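On Keeping a Household Budget Through an Irregular Year

Posted 28th July

Readers of this blog will be aware that its subject for the past several months has been the management of household money when income does not arrive on a fixed schedule. The present entry sets out the method adopted in this household since April, the changes made to it, and the matters that remain unsettled. It is written for persons whose earnings vary from month to month, although much of it may apply to those with regular pay.

The background is as follows. Until the spring, the greater part of the income here came from a single contract with Probert, which paid on the last working day of each month. When that contract ended, it was replaced by two smaller arrangements, one with Ginard and one with a client that prefers not to be named. Ginard pays within 10 days of an invoice. The other client pays when it pays. The total earned over a quarter has changed very little. The dates on which it arrives have changed a great deal, and the former budget, which assumed one deposit and a fixed series of bills after it, could no longer be followed.

The first step was to list every recurring payment in the order in which it falls due. It had been assumed that the rent was the main source of pressure. Once the list was complete, the more serious difficulty proved to be a cluster of smaller charges between the eleventh and the sixteenth of the month: the electric bill, the car insurance, the water bill and the payment on the furnace. Two of these providers agreed to move their due dates when asked by telephone. The water department did not, and its letter on the subject was brief.

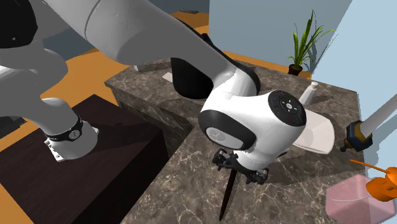
The second step was to open a separate holding account. All income is now deposited into it, and a fixed sum is transferred from it to the everyday checking account on the first and the fifteenth. In effect the holding account acts as an employer. It receives money at irregular times and pays a wage at regular ones. The account was opened at the Erlow branch of the credit union already in use, and no fee is charged on it provided that the balance stays above a modest minimum.

Setting the amount of the transfer required more thought than had been expected. The figure first chosen was the average of the previous year's monthly income, divided in two. This was too high. An average takes no account of the order in which good and poor months occur, and a run of two poor months at the start would have emptied the account. The figure now in use is $1414 per transfer, which was reached by taking the total of all necessary spending, adding a small allowance for groceries running over, and rounding nothing. It is a tight figure. It has been met on each date so far.

Groceries deserve a paragraph of their own. Under the former arrangement they were treated as a monthly sum, and the second half of the month was invariably leaner than the first. They are now treated as a weekly sum, withdrawn in cash and kept in an envelope in the desk. The use of cash is regarded by many as old-fashioned, and it carries the obvious disadvantage that an envelope earns no interest and can be mislaid. It has nevertheless reduced spending in this household more than any other single measure. Coins left over at the end of the week go into a jar and are not counted until December.

The records are kept in a plain ledger purchased for the purpose. A spreadsheet was tried for three weeks and given up, as entries were postponed until the computer happened to be on, and receipts collected in coat pockets in the meantime. The ledger lies open beside the telephone. Each entry consists of the date, the payee, the amount and a one-letter code. The codes are N for necessary, C for chosen and M for mistake. The last of these was added in June, following the renewal of a magazine that had not been read since the winter.

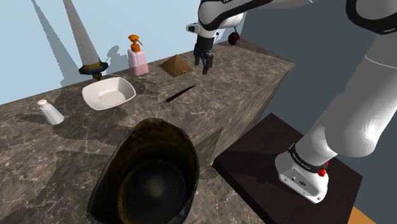

Several correspondents have asked about taxes. Income from contract work arrives without anything withheld, and the sum owed must be set aside by the person who earns it. The practice here is to move 33 percent of each deposit into a second savings account on the day it clears. This is somewhat more than is likely to be owed. The excess is treated as a reserve, to be released only after the annual return has been filed and accepted. Readers should establish their own percentage with the help of a qualified preparer, and should not adopt the one given here merely because it appears in print.

There was one failure. In May the automatic payment on the furnace was drawn from the tax account in place of the checking account, owing to an error in the account number supplied to the lender. The sum was $222. It was returned to the tax account the same week, and the lender corrected its record after a second request in writing. Anyone who opens additional accounts should review every automatic payment within the first month and confirm the account from which it is drawn. This was not done here, and it should have been.

A further question concerns irregular expenses, such as tires, dental work and the gifts that accompany weddings. These had formerly been paid from whatever remained, which in practice meant from a credit card. They are now paid from a separate line in the ledger to which a small amount is added at each transfer. The line has been drawn upon twice, once for a pair of front tires and once for the registration fee at the Wuvumitz summer music course, where the younger member of the household is studying the viola. It is at present nearly empty. Whether it should be fed at a higher rate, at the cost of the grocery envelope, is under review.

Mention should also be made of the matter of lending. During the spring a request was received from a relative for a short loan. It was declined for the time being, with an explanation of the new arrangement, and the explanation was received more kindly than had been feared. It may be useful to others to know that a written budget can be shown to a person who asks for money, and that doing so can spare both parties a longer conversation.

The holding account now contains enough to cover two transfers without any new income. The aim is to raise this to four by the end of the year. At four, a late payment by either client would become an inconvenience only, and it might be possible to consider replacing the car. Progress toward that number has been slow, chiefly on account of a dental bill that exceeded its estimate.

On the previous entry, which introduced the two-account method in outline, a number of comments were received. One concerned the dates of transfer and is reproduced below with the writer's consent. 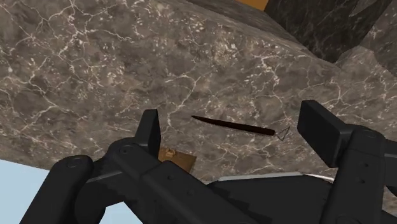
I have used a holding account for six years and would suggest paying yourself every week instead of twice a month. My rent is due on the first, so I keep back a quarter of it from each weekly payment and never see it as money I can spend. In the months with a fifth week, that extra portion goes to the car. Twice a month left me short before every transfer, however careful I was with the first few days.

The suggestion has merit, and the weekly grocery envelope already follows the same principle. The objection in this household is that the credit union permits only a limited number of free transfers from an account of this type, and a weekly schedule would exceed the limit once the tax transfers were included. An inquiry has been made at Erlow as to whether a different class of account would remove the restriction. A reply is expected within two weeks.

Until then the existing schedule will be kept. The next entry will deal with the replacement of the homeowner's policy, for which three quotations have been requested and one has so far arrived.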